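Der Arm

Gülizar Çınar hatte den Satz auf einen Zettel geschrieben und den Zettel an die Tür geklebt: Obst in die Schale. Mehr verlangte Skuvadel in der ersten Stufe nicht. In der zweiten kam das Geschirr, in der dritten die Wäsche, und bei der dritten war bisher jede Firma ausgestiegen, die sie kannte.

"Meine Tochter kann das, seit sie zwei ist", sagte Umut.

"Deine Tochter kostet auch mehr als 900 Euro."

Er setzte sich auf die Fensterbank und wartete, bis sie das Programm geladen hatte. Draußen fuhr der Bus nach Trindau ab, den er hatte nehmen wollen.
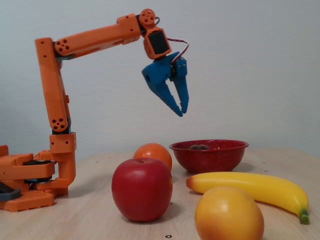
"Was macht er, wenn die Schale woanders steht?", fragte Umut.

"Dann sucht er sie."

"Und wenn er sie nicht findet?"

"Dann sucht er weiter. Bis ich den Stecker ziehe."

Umut dachte an seine Mutter. Sie hatte sechs Jahre bei Bilgin im Lager gestanden und Kisten sortiert, die guten Pfirsiche nach links, die weichen nach rechts. Sie hatte dabei Radio gehört und nie hingesehen. Als im Dezember die neue Anlage kam, durfte sie bleiben, um aufzuheben, was die Anlage fallen ließ. Es war mehr Arbeit als vorher.

"Vandana will wissen, ob wir im Frühjahr in Wohnungen gehen können", sagte Gülizar.

"Und, können wir?"

"In Wohnungen, in denen nichts herumliegt."

"Dann braucht man ihn nicht."

"Das habe ich ihr auch geschrieben."
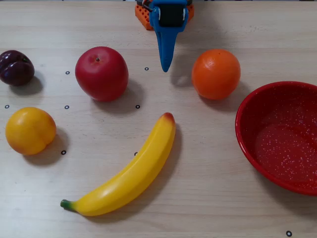 Gegen acht ging er in die Küche und wusch die Tassen ab. Es waren die von gestern dabei und eine, in der Yiğit Schrauben aufbewahrt hatte. Er schüttete die Schrauben auf ein Tuch, spülte die Tasse aus und trocknete sie ab. Durch die Wand hörte er Gülizar tippen, dann die Motoren, dann wieder das Tippen.

"Noch einmal?", rief er.

"Noch einmal", rief sie zurück.

Er stellte ihr eine Tasse neben die Tastatur und zog die Jacke wieder aus.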